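Section 4: Setting up the label printer and getting your first sheet out

OK, so by now you've got the Fledum unpacked, the tape is off the lid and the power brick is plugged in (if it isn't, go back to Section 3, I'll wait). This part gets you from a printer that blinks at you to a sheet of labels that lines up properly. I've set up 13 of these for people over the past couple of years and I still do it in this order every time.

Before you start, have these on the table:

The printer and its USB cable
One pack of the 32-up label sheets
A few sheets of plain paper
A pencil

4.1 Loading the paper

1. Open the back tray until it clicks. It clicks twice, and the second click is the one you want.

2. Fan the plain paper and drop in 10 sheets. Yes, plain paper! We aren't touching the good labels yet.

3. Slide the blue guide over until it just touches the stack. If the paper bows, even a tiny bit, back it off.

4. Close the lid and press the feed button once. One blank page should roll through and land in front.

Note: If the page comes out slanted, take the whole stack out and start over from step 2. Nudging it while it sits in the tray has never worked for me.
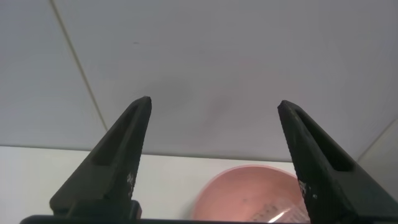

4.2 Connecting to your computer

1. Leave the USB cable unplugged for now. I know, it's tempting.

2. Run the installer and pick "Custom" on the second screen. The "Express" choice sets the page size to plain letter with wide margins, and you'll be chasing that setting all afternoon.

3. When the installer asks for the printer, plug in the cable. Give it a full minute. The progress bar likes to sit near the end and think.

4. Name the printer something you'll recognize. Mine is called Davus, after a dog in a book, and the one upstairs is Udia. Two printers both called "Fledum (Copy 1)" is how Imtiaz Dewan and I once sent a whole mailing to the wrong floor.

5. Print the test page. You want a solid border on all four sides.

Caution: Don't unplug the cable while the light is amber. The printer forgets its settings and you get to do steps 2 through 5 all over again (ask me how I know).

4.3 Lining up the labels

This is the fiddly bit, so get comfortable.

1. Open the label template and type a row of X's in the first label, the last label and one somewhere in the middle.

2. Print it on plain paper.

3. Lay the printout over a blank label sheet and hold both up to a window. Mark with the pencil where the X's miss.

4. Go to Settings, then Offset, and change the "Top" number first. One step is a very small move, so don't be shy. My first machine needed 12 steps down before anything sat where it should.

5. Print on plain paper again and check. Once the top is good, do the same with "Left."

6. Write both numbers on a sticky note and put it inside the lid. Future you will be thrilled.

Note: If the first row is perfect and the last row drifts, leave the offset alone and look for a setting called "Scale to fit." Turn it off. Tomás Flanagan spent an evening moving the offset back and forth before he spotted that little checkbox, and he's a patient man. 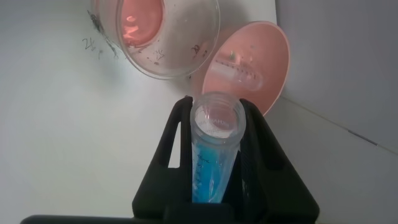
4.4 Printing for real

1. Take out the plain paper and load a single label sheet, shiny side facing you.

2. Set the paper type to "Labels." This slows the rollers down, and you'll hear the difference right away.

3. Print one sheet and let it sit for a minute before you touch the ink.

4. If you're happy, load up to five more. The tray will hold a thicker stack than that, but I get jams when I push it.

Caution: Never send a sheet through a second time once you've peeled labels off it. A loose corner can lift and wrap itself around the roller, and then you're in there with tweezers. Use up the leftovers by hand with a pen.

If a label does get stuck inside, switch the printer off, open the front door and pull the sheet slowly in the direction it was already going. Any glue left on the roller comes off with a damp lint-free cloth. Let the roller dry before you close the door.

Changing the ink is in Section 5. You'll want the small screwdriver for that one.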